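Serkby craft table, two panels, beige top

I bought two of the Serkby tops in January and put them end to end to make one big surface - £80 each, plus £19 for delivery, and they came well packed. Before that we had a wobbly old desk from Grorndale that I was glad to see the back of.

I'm really pleased with the colour! It's a plain, warm beige, and small things show up nicely on it, so I've stopped losing bits every time I sort out the toy blocks. It doesn't glare under the ceiling light either (my old white one was awful for that). 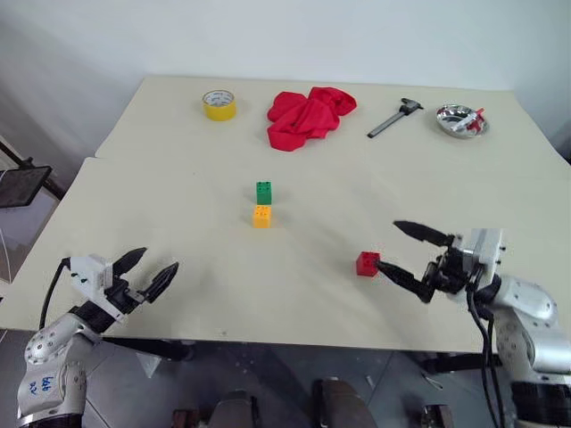
Serkby tops against the back wall, with tape, a red cloth and a few blocks out.

My one grumble is the join. You can see the seam quite plainly, and if you write across it your pen will find it. Feng-yi Mok next door has the same pair and put a strip of felt underneath to level hers, so I might try that.

Cleaning is easy, just a damp cloth, though felt tip needs a second go. I did look at the Husum at £139, but it only came in grey and the legs were extra. Four stars from me, and I'd buy the Serkby again - just check your floor is level first.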